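Call for Participants: Viewer Panel on Faith and Family in Television Drama

Favmont Television invites applications from regular viewers of scripted drama to join a paid panel. The panel will advise the writing staff of Hubmann, a legal series now preparing its second season, on storylines that involve religious practice, marriage and family duty.
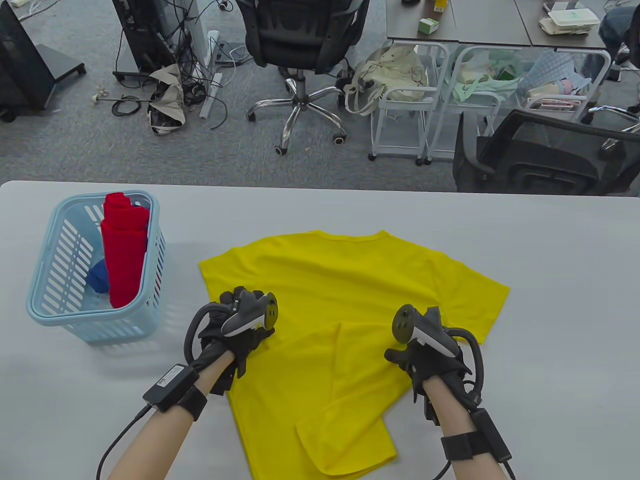

Milagros Iturra

Panel members will watch unfinished episodes, complete a short written response to each one and take part in a moderated discussion with the story department. Comments will be shared with the writers without names attached. The panel does not approve or reject scripts, and final decisions on story and casting remain with the producers.

Who may apply

Applicants must be 18 or older, live in the United States and watch at least one hour-long drama each week. No background in film, television or religious study is required. We welcome people of every faith and of none, and we particularly encourage applications from viewers who have seen their own community shown on television and had strong views about the result - favorable or otherwise.

Employees of Favmont Television and members of their households are not eligible. Applicants who write reviews or recaps for publication should say so on the form. 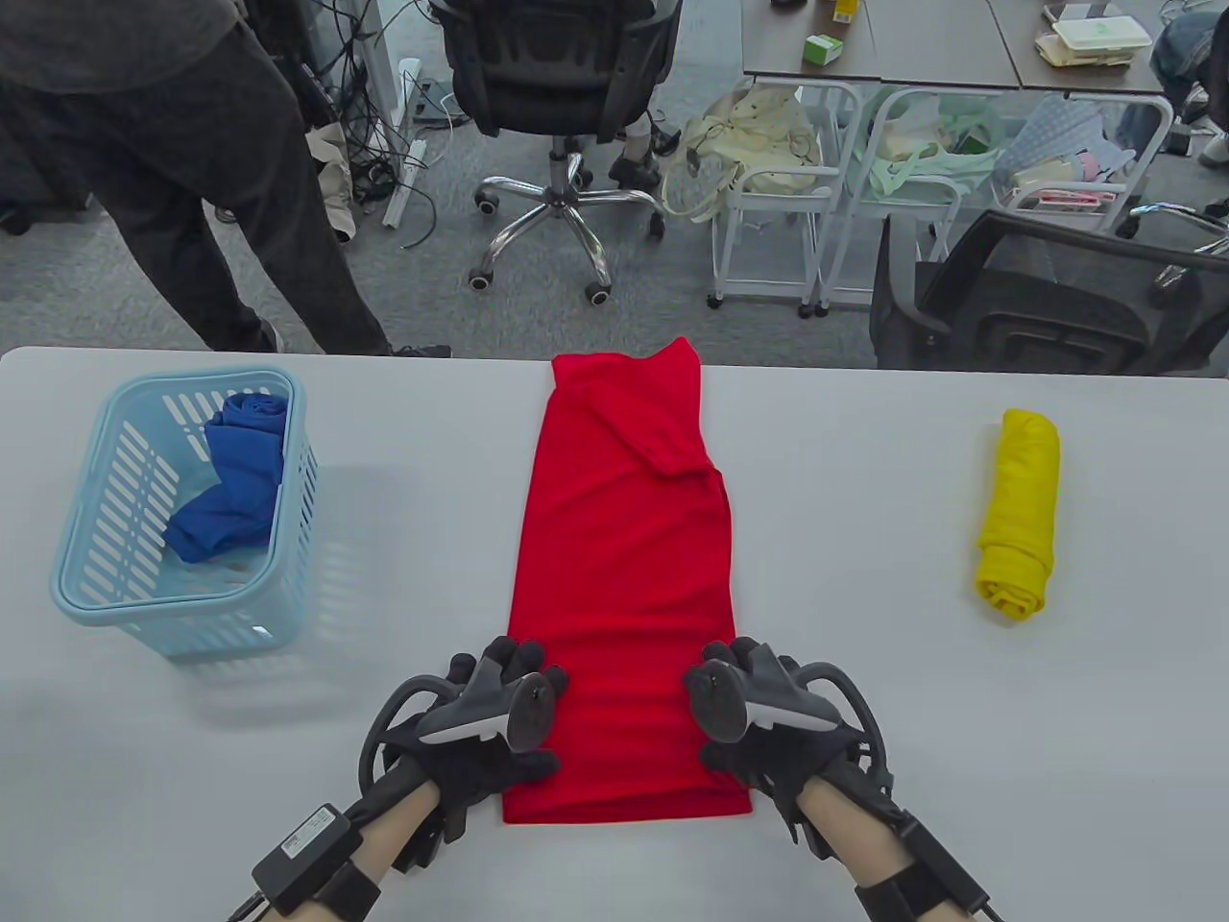

2 min read

Time and payment

The panel will meet online on Monday evenings for six sessions, beginning in September. Each session lasts two hours, including the screening. Members receive $200 per session, paid after the written response has been submitted. Captions are provided for all episodes, and other access needs can be arranged on request.

Nine places are available. Selected applicants will be asked to sign a confidentiality agreement before the first screening.

How to apply

Complete the application form on the Favmont website and attach a statement of no more than one page on a television episode that handled belief well or badly. Please do not send scripts or story ideas - they will be returned unread.

Questions about eligibility should be addressed to Emiliano Cabral, Audience Research, using the contact form. Applicants will be notified of the outcome by email.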